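Ollix opens soft parcel hall in Helwood and publishes its packing guide for small sellers

For immediate release

HELWOOD, 7/20/25. Ollix, the parcel preparation company, has opened its new hall for soft parcels at the Dirside estate in Helwood. The hall is dedicated to goods that travel in plastic courier bags and not in cartons: clothes, bed linen, towels, soft toys, curtains and similar items. With the opening, the company also publishes the Halim Guide, a free packing guide written for small sellers who send their goods through Ollix.

Until January the soft parcels were handled in the same building as the boxes. This arrangement was not comfortable. A box stands where you put it, but a bag slides and folds, and it hides its label underneath. When both kinds came together on one line, the bags were often pressed below the boxes and had to be taken out by hand and turned. In the old building, 191 bags on an ordinary day had to go back to the start of the line for a second reading of the label.

The hall at Dirside has 53 work places. The tables have green tops, and the main step is done on a flat dark platform marked with a fine grid, where the bag is weighed and scanned. A tall black pillar stands behind the platform and the conveyor belt starts at its side, so a bag has only a short way to go after its weight is taken.
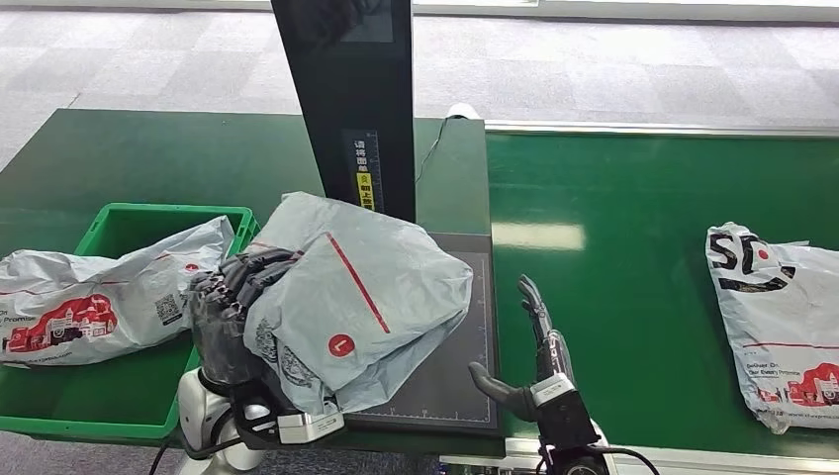 Weight is the point where most of the disagreements with customers begin. A seller weighs a pullover at home on a kitchen scale, writes the number in the order, and forgets the bag, the tissue paper and the return form. The difference is small for one parcel but it becomes serious for a seller who sends many of them. Ollix now sends the measured weight to the seller on the same day, together with the declared one, so both can be compared before the invoice is made.

"We received many letters about weight, and I have read all of them," said Aisyah Menon, head of parcel preparation at Ollix. "Our sellers are not trying to cheat. They simply had no good instruction on how to prepare a soft parcel, and we had never written one. It was our duty to do it and we are a little late with it."

The Halim Guide has the name of the old Halim warehouse, where Ollix rented its first room. It is short, and it is written in plain language. The largest chapter is about air. A bag that is closed with much air inside takes more room in the cage, moves on the platform and can open at the seam when other parcels lie on it. The guide advises to lay the closed goods flat, press with the open hand from the bottom to the mouth of the bag, and only then remove the strip from the adhesive. The label should go on the side that is smoothest, never across a fold.

Another chapter speaks about the choice of film. Grey courier bags remain the most common in the Ollix network, but thinner and more transparent bags are used by many sellers as an inner layer. The guide recommends an inner bag for light-coloured textiles and for everything which can be damaged by rain. It asks sellers not to use a transparent bag alone for the outside, and to leave some space at the top of the inner bag so that it can be folded over once. 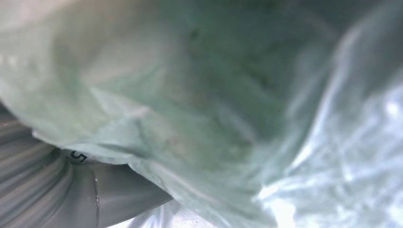 Translucent green film, close view.

Before the guide was printed, Ollix asked for opinions from the sellers who use its service in Helwood and the villages near to it. The company received 504 answers. Many sellers wrote that they reuse bags from their own purchases, and asked if this is permitted. It is permitted, under the condition that the old label is removed or completely covered, and that the bag has no cut along the seam. Stickers from an earlier journey should be taken off also. Some sellers asked for a table of folding sizes for shirts, trousers and duvet covers, and this table is now on the last page.

There were also answers that the company could not satisfy. Several sellers wished to bring their parcels to Dirside late in the evening. The gate of the estate closes at eight, and the owner of the estate has not agreed to change this. Ollix will speak with him again in January.

The work in the hall follows a simple order. Bags arrive in cages and are emptied on the tables. Each one is turned with the label up, laid flat on the platform, weighed, scanned and passed to the belt. Bags with a damaged seam go to a separate table and receive a second bag over the first. The seller is informed about it, and there is no charge for the first time.

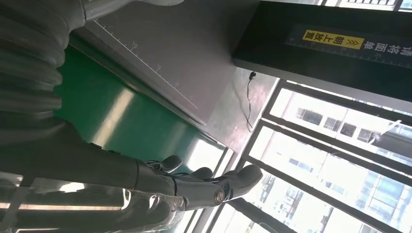
Cleaning of the tables is done twice in each shift. Dust and small pieces of adhesive strip stay easily on a smooth surface, and from there they stick to the next bag. The guide has one paragraph about this for sellers who pack at home, with the advice to wipe the table before packing and to keep the removed strips in a cup or a small bin.

In the first weeks of operation, the hall has prepared 2365 parcels for the Helwood district alone. Parcels for other districts will be moved to Dirside step by step, first linen and towels, then clothes. Boxes remain in the present building and nothing changes for the sellers who use only boxes.

"I would like that people open the guide on the table, next to the goods, and not read it once on the telephone," said Ms Menon. "For this reason we printed it on thick paper. It can have a stain of tea, this is no problem."

The Halim Guide is available without payment at the Ollix reception in Helwood and at the Dirside gate office. Sellers with an Ollix account can ask for copies to be added to their next delivery of empty bags. Versions in other languages are in preparation.

About Ollix
Ollix prepares, weighs and labels parcels for small and medium sellers. Its office is in Helwood.

Contact for the press
Aisyah Menon, Ollix, Helwood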